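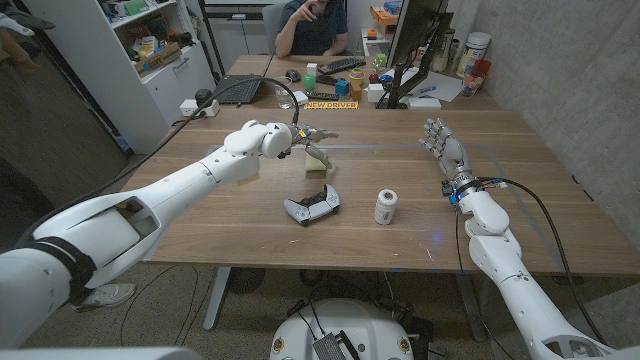

Hearing Protection in a Small Joinery Workshop: Which Ear Protectors Do Workers Keep On?

Project report, Occupational Safety course
Sinan Yazıcı and Erick Tanui
May 2023

1. Introduction

Hearing loss from noise comes slowly and it does not come back. In most workshops the employer gives ear protection to the workers, and the workers sign a paper that they received it. Our project begins after this paper is signed. We wanted to know if the ear protection stays on the ears during the working day, and if the type of protector changes this.

The study was done at Guvirik, a joinery workshop which makes stair parts and window frames. The workshop has used the same rule since 2015: ear protection must be worn whenever a saw, a planer or a router is running within the marked zone. The rule is painted on the wall next to the entrance. The foreman told us in our first meeting that he reminds people "more times than I drink coffee", so the rule is known but it is not always followed.

2. Protectors in the study

We compared three products.

The first is Nikberg, a classic ear muff with a steel headband and foam cushions. The workshop had it already.

The second is Dusden, a banded ear plug. Two soft tips sit at the ends of a plastic band, which can hang around the neck when it is not needed.

The third is Joshi, a disposable foam plug which must be rolled between the fingers, put in the ear canal and held there until it expands.

All three have enough attenuation for this workshop according to their data sheets, if they are fitted correctly. We did not measure attenuation ourselves, as our department does not own the equipment for it. This is a limit of the project and we come back to it in section 6.

3. Method

There were 19 workers who agreed to take part. Each of them used every product for one period, and the order was mixed between the workers so that the same product was not always first. Before each period we gave a short fitting lesson. For the foam plug this lesson took longer than we planned, because several workers had used such plugs for years and had never rolled them thin enough.

During the periods the two of us walked a fixed route through the workshop. At each stop we wrote down whether a worker inside the marked zone was wearing the protector properly, wearing it wrongly, or not wearing it. "Wrongly" means for example one muff pushed behind the ear, or a plug which stands far out of the canal. In total we made 327 observations. We did not tell the workers at what time we would come, but of course they saw us when we entered. We also asked every worker a few open questions at the end of each period.

4. What we saw

The ear muff was the product most often worn properly when a machine was started. It goes on with one movement and the foreman can see it from the other side of the hall. The problem came later in the shift. When workers needed to talk, they lifted one cup and often left it like this after the talk was finished. Workers with safety glasses had another difficulty, that the temples of the glasses press under the cushion and open a small gap. Two workers showed us red marks on the skin behind the ear.

The banded plug was liked by those who move in and out of the zone many times, mainly the people who carry material and the ones at the packing bench. It was ready on the neck and they did not have to search for it. The workers who stay at the same machine liked it less. They complained that each touch of the band makes a loud sound in the ear, and if the collar of the jacket is high, it touches the band the whole time.

The foam plug gave the most mixed picture. When it was in, it stayed in, and during long runs at the planer it was the favorite. However, it was also the product which was most often fitted wrongly, in spite of our lesson. To roll a plug you need clean fingers, and clean fingers are rare near the glue station. One worker said, "I take gloves off, I wash, I roll, and then somebody calls me to the phone."

5. Discussion

Before the project we expected that comfort would decide everything. Comfort was important, but the kind of job seems to be more important in this workshop. A person who works alone at one machine has other needs than a person who crosses the zone with a cart. Until now Guvirik bought one product for all of them.

The position of the storage also matters. The foam plugs were kept in a box in the changing room, and a worker who lost one had to cross the whole hall to get a new one. In the last period we asked to put a second box near the planer. We believe this helped, but we changed it too late to say it with certainty.

6. Limits

The group is small and comes from one workplace. The workers knew they were observed, therefore the real use is probably lower than what we recorded. We also could not separate the effect of the fitting lesson from the effect of the product. A fit test for each person would make the results stronger.

7. Recommendations to the workshop

Offer at least two types and let each worker choose after trying them.
Repeat the fitting lesson for foam plugs with new workers and once a year with everybody.
Keep a box of plugs inside the hall, with a place to clean the hands next to it.
Replace the muff cushions when they become hard. Several were cracked when we began.
Agree on a hand signal for "I need to talk", so that both people step out of the zone before they lift the protection.

The foreman has received a copy of this report and plans to order the second dispenser in June.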